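The Room That Runs on Beanbags

By Danai Michailidis
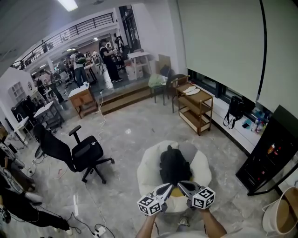 I love a shared studio that has given up on matching furniture, and Gisance, up on the second floor in Elemberg, gave up years ago! Wycliffe Kariuki bought his first beanbag for 61 dollars and still defends it - white cover and all. People sit in it, sure, but mostly it collects backpacks. A mesh office chair rolls up beside it, cubbies line one wall, and a single step takes you to the raised platform, where everyone ends up standing and talking.

Hye-jin Hyun wanted proper sofas. She tried the beanbag for an afternoon in August, laptop on her knees, and has since asked for 2 more.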